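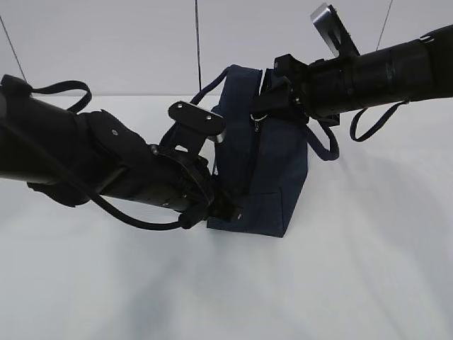 Stofftaschen vermehren sich bei mir im Dunkeln, anders kann ich es mir nicht erklären. Im November habe ich den Flurschrank ausgeräumt, weil ich eigentlich nur die Handschuhe gesucht habe, und am Ende saß ich zwischen Rucksäcken, Umhängetaschen, Kulturbeuteln und einer Kühltasche, von der ich schwören könnte, dass sie mir nie gehört hat. Seitdem habe ich ziemlich viel gewaschen, geflickt und umsortiert, und weil mich Wanda schon zweimal gefragt hat, wie ich meine Canvas-Sachen sauber kriege, schreibe ich es jetzt einfach mal auf.

## Erst leeren, dann richtig leeren

Klingt banal, aber eine Tasche ist erst leer, wenn man sie auf links gezogen hat. Also alle Fächer auf, umdrehen, über der Badewanne ausschütteln und dann mit der Fugendüse vom Staubsauger in die Ecken. In den Bodennähten sitzt immer etwas: Krümel, Sand, Fusseln, bei mir auch gern Reste von Taschentüchern, die irgendwann mal ein Stück waren. Wer die mitwäscht, zupft hinterher eine halbe Stunde weiße Flöckchen von dunkelblauem Stoff (ich spreche aus Erfahrung, leider mehrfach).

Wenn sich das Futter nicht herausziehen lässt, nehme ich eine alte Zahnbürste und kratze die Ecken von innen aus. Danach nochmal saugen.

## Waschmaschine oder Handwäsche?

Ich mache das vom Boden abhängig. Taschen mit weichem Boden dürfen bei mir in die Maschine, 30 Grad, Schonprogramm, wenig Feinwaschmittel, geschleudert wird nur ganz sanft. Alle Reißverschlüsse zu, Tasche auf links und ab in einen alten Kissenbezug, den ich oben zuknote. Kastige Taschen mit eingenähter Einlage wasche ich von Hand. In vielen steckt Pappe, und Pappe in der Waschmaschine ist - nun ja - danach keine Pappe mehr.

Ob Pappe oder Kunststoff drin ist, fühlt man meistens: Boden leicht biegen und wieder loslassen. Kunststoff federt zurück, Pappe knickt eher oder knistert. Im Zweifel Handwäsche, da hat man wenigstens die Kontrolle. Und natürlich erst aufs Etikett schauen, falls es noch lesbar ist.

Für die Handwäsche nehme ich lauwarmes Wasser, einen Spritzer Feinwaschmittel und einen Schwamm. Ich tauche die Tasche dann nicht ein, ich wische sie Fläche für Fläche ab und gehe mit klarem Wasser hinterher. Wichtig ist, immer die ganze Fläche von Naht zu Naht feucht zu machen! Wer nur auf dem Fleck herumreibt, hat nachher einen sauberen Kreis mit Rand, und der ist auffälliger als der Fleck vorher.

## Dunkelblau bleibt nicht ewig dunkelblau

Navy ist meine Lieblingsfarbe für Taschen, und es ist auch die Farbe, bei der ich das Ausbleichen am schnellsten sehe. Ein bisschen verwaschen finde ich schön, fleckig verwaschen eher nicht. Was bei mir hilft: nie in der prallen Sonne trocknen, nie Vollwaschmittel und beim ersten Waschen allein waschen. Ich reibe vorher mit einem feuchten weißen Lappen an einer versteckten Stelle. Wird der Lappen blau, bleibt die Tasche für sich.

Nachgefärbt habe ich auch schon. Die Waage sagte 320 Gramm für eine leere Umhängetasche, und das Gewicht sollte man wirklich kennen, die Farbmenge auf der Packung richtet sich nämlich danach. Der Stoff wurde prima, die Nähte blieben heller. Nähgarn ist oft Polyester und nimmt normale Textilfarbe kaum an. Ich mag das inzwischen ganz gern, man sollte es nur vorher wissen.

## Reißverschlüsse, die zicken

Hakelt der Schieber, probiere ich zuerst eine trockene Zahnbürste. In den Zähnchen hängt oft nur Fusselkram. Danach ein Stück Kerze oder einen Bleistift an beiden Seiten entlangreiben, ein paarmal auf- und zuziehen, überschüssiges Wachs mit einem Tuch abnehmen. Auf hellem Stoff bitte die Kerze, Graphit macht graue Streifen.

Und beim Zuziehen die Tasche an der oberen Kante festhalten, gleich neben dem Reißverschluss. Ich habe jahrelang am Zipper gerissen, während der Rest der Tasche hinterherkam, und mich gewundert, dass die Naht am Ende aufgeht. Ist der Zipper abgebrochen, tut es übergangsweise eine kleine Büroklammer, hübscher ist ein Stück Kordel mit Knoten.

## Dünne Kordelgriffe

Die sehen schick aus und schneiden bei Gewicht in die Finger. Ich wickle für schwere Einkäufe einfach ein Stofftaschentuch drum. Gus hat seinen Griff mit Lederresten ummantelt und mit Sattlerstich zugenäht, das hält seit Ewigkeiten, aber dazu fehlt mir die Geduld.

Ausfransende Enden: bei Kunstfaser kurz mit dem Feuerzeug anschmelzen (Fenster auf, nicht anfassen, solange es heiß ist). Baumwollkordel brennt dagegen, also die Enden lieber mit festem Garn umwickeln und einen Tropfen Textilkleber drauf.

## Trocknen in Form

Beim Trocknen geht meiner Meinung nach das meiste schief. Eine nasse Tasche, die am Griff hängt, bekommt Falten und einen schiefen Boden. Ich stopfe sie mit Handtüchern aus, drücke die Ecken von innen mit der Faust nach außen und stelle sie aufrecht hin. Nach ein paar Stunden kommen die feuchten Handtücher raus und trockene rein. Kein Zeitungspapier in helle Taschen, die Druckerschwärze färbt ab!

Der Reißverschluss bleibt dabei offen, sonst müffelt es innen. Bei mir dauert das Ganze im Bad gut einen Tag, dicke Böden brauchen länger. Wenn trotzdem Geruch drin bleibt, stelle ich über Nacht ein Schälchen Natron in die Tasche.

## Und wohin damit?

Liegend gestapelt werden kastige Taschen platt, deshalb stehen meine jetzt nebeneinander im Fach wie Bücher. Ineinanderstecken geht auch, kleine in große, nur sollte man sich merken, was wo drin ist. Ich habe kleine Zettel an die Griffe gebunden, Vaida lacht darüber, findet aber regelmäßig ihren eigenen Kulturbeutel nicht.

Zum Ausstopfen nehme ich ausrangierte T-Shirts, locker gerollt. Plastiktüten lasse ich weg, darin hat mir schon mal eine nicht ganz trockene Tasche Stockflecken bekommen, und die gehen aus Canvas so gut wie nie mehr raus.

Falls jemand einen Trick gegen Kugelschreiber im Innenfutter hat, schreibt ihn mir bitte! Mit Spiritus und Wattestäbchen bin ich bisher nur bis hellblau gekommen.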